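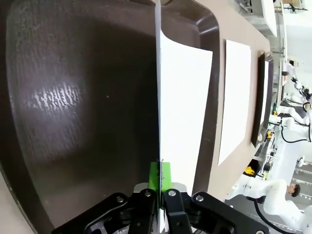

Sallico is hiring paid testers for the Pero, our paper-handling kit for small offices, mailrooms and anybody who sorts sheets for a living. The kit is a two-finger gripper, a wrist camera and the software to go with it, and it bolts onto an arm you rent from us or already own. Paper is the hard part. A box is easy, a mug is easy, one sheet bows the minute you stand it up, and you have to pinch it by the edge, low down, and still get it over the rim of a tray without catching. Then there's the next sheet lying flat on the table. And dark shiny trays throw glare right back at the camera. We need people to run it, break it, and write down what happened in plain words.

What the job is

Part-time tester, Grotton site, ground floor of the Beddoe building. 20 hours a week, 8 weeks to start. Shifts are morning or afternoon, you pick one and stick with it please. Could go longer, depends on the second batch of kits and I can't promise anything before October.

We have 143 test tasks on the list right now. Single sheets, stacks, envelopes, folded letters, receipts (hate the receipts), glossy flyers, carbon forms. Some take a minute. Some take all morning, mostly the carbon forms.

What you'd do

Set up the table the way the task card says. Tray here, sheets there, lights on or off.
Drive the arm by hand controller for the first runs, then let the kit try it alone.
Log every try. Dropped, torn, creased, two sheets picked up instead of one, all of it.
Swap the finger pads when they get slick and note wich set you put on.
Read our setup guide as if you just bought the thing and tell us where you got lost. Glenys wrote the guide and she wants it marked up, don't be polite.
Sweep up. Lots of paper.

Who we want

No degree needed. No robot experience needed either, we train you the first three days. Mail clerks, print shop people, library pages, school office staff – you know more about paper than our engineers do. Good notes matter more than fast hands. You should be OK standing for a couple hours at a stretch, and OK doing the same pick thirty times in a row without losing your mind.

Nice to have: you've used a game controller. You can handle a hex key. You've written instructions for other people before.

Not a fit if you want to code. We do have a software opening coming but that's seperate, ask Gwion Wynne.

Pay and the rest

$20 an hour, paid every two weeks. Parking is free, bus 69 stops across the street. Locker, decent coffee, fridge that mostly works. Closed-toe shoes, hair tied back near the arm, no loose sleeves. You'll sign a short form saying you won't post pictures of kits that aren't out yet.

Home testers

Also looking for a few offices to keep a Pero kit on their own desk for a month. Different deal. No hourly pay, but you keep the kit at the end and get the paid software plan free for a year. You need a sturdy table, a regular outlet, decent wifi and at least one person who'll use it most days on real mail. Mabli Gough runs this one. Tell her what kind of paper you deal with and how much of it. If it's all window envelopes say so up front, we have questions about window envelopes.

How to apply

Email Alina Marinescu at the jobs address on our contact page. Subject line PAPER TESTER, or HOME KIT if it's the desk one. Half a page is plenty. Tell us what you've done with your hands for work, which shift you want, and when you can start. Resume optional.

If we like the note you come in for a paid two-hour tryout with Eluned Rosser. You run six tasks and write them up. Bring reading glasses if you use them, the task cards are printed small.

Tryouts start Monday at 9 a.m. and go till the spots are filled. Steps at the front door, ramp is around back by the loading dock, ring the lower bell.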